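wallura-rooms / README

Room listing texts for the Wallura guesthouse list, one row per room. Cleaned up in April, still patchy in places. Ask Ilze Kļaviņa before you reuse the Stinmont half, she knows which owners said yes.

What's in it
300 rows, 13 columns, one CSV plus a folder of notes. UTF-8, comma separated, quotes around the long text. 95 rows come from Stinmont, the rest from Jõgi. No guest names, no phone numbers – if you find one tell us and we pull it.

Columns that matter
room_id – text, keep the leading zeros
beds – whole number, cots not counted
storage – wardrobe / shelf / hooks / none
extras – free text, whatever the owner wrote
price_band – 1 to 4, low to high
lang – language of the original listing

Rest is explained in columns.txt. Mostly.

The extras column is a mess. Owners put toys, kettles, parking, their opinion of the neighbors, all in one cell. Tried splitting it, gave up after a day. Lowercase it before you search or you'll miss half.
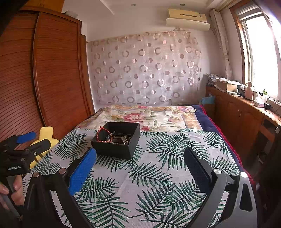

Bedroom with wardrobe, yellow plush toy on the bed.

Known problems
- price_band is blank for some Jõgi rows, owners never sent prices
- "double" means one big bed in Stinmont and two small ones in Jõgi. Not fixed. Check beds insted
- a few listings are in twice with diffrent ids, see dupes.txt
- old export had semicolons, don't mix the two files

Loading
Any spreadsheet will open it. Import room_id as text. The Ploment script still works but it wants the file in the same folder and it won't tell you if it isn't.

License
Free to use for non-commercial stuff, keep this file with the data. Listing texts belong to the owners.

Todo
merge the dupes
second pass on storage, "hooks" is overused
ask Ilze about the missing prices, she's in on Wednesday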